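Progress report, second period
Skirkero Evening Classes
2019-09-02

Hi Thaís,

I promised you something shorter than the February report, so let's see how I do. The big news is that the evening classes are full and we have a waiting list for the first time ever! We planned for 80 adult learners this year and every place is taken. The bookkeeping course went first, which surprised me (I had my money on English conversation), and then the basic math group filled up within a week of the flyers going out in Calloway.

We're running 4 courses at the moment: bookkeeping, basic math, English conversation, and the workshop skills course for people who want to get back into factory or warehouse jobs. Lambros Spanos took over the workshop group in the spring and he's been great with the nervous ones. He starts every evening with coffee and a bit of complaining about the traffic, and by the time they get to the worksheets everyone has loosened up. Attendance in his group is the best of the lot.

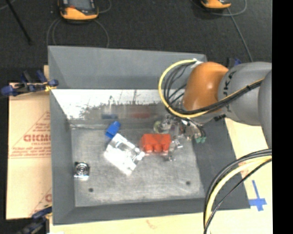

Money next, because I know you have to fill in your own forms. The room rental at Kitari went up in the summer and I didn't see it coming. It put us over on that line, but we spent less than planned on printing - we switched to reusing the old bookkeeping workbooks, which are still fine apart from the tax chapter - so the total is where it should be. I'd like to move what's left of the printing money over to rent, if you're okay with that. Just a yes by email would do.

What hasn't gone so well is child care. We offered it on the conversation nights and hardly anybody signed up, and the parents I asked told me the start time was the real problem. So from the next term those classes start 30 minutes later. I'm also talking to the people at Grosach about using their canteen as a second classroom, which would let us take in most of the waiting list. They want 180 a month for it, heating included, and I think that's fair.

Still to do before the next report: new tax chapter, exit interviews with the math group, and a replacement for our poor old projector (it hums, and the picture has gone green). I'll send the attendance sheets separately once Lambros has given me his. Call me if anything looks odd!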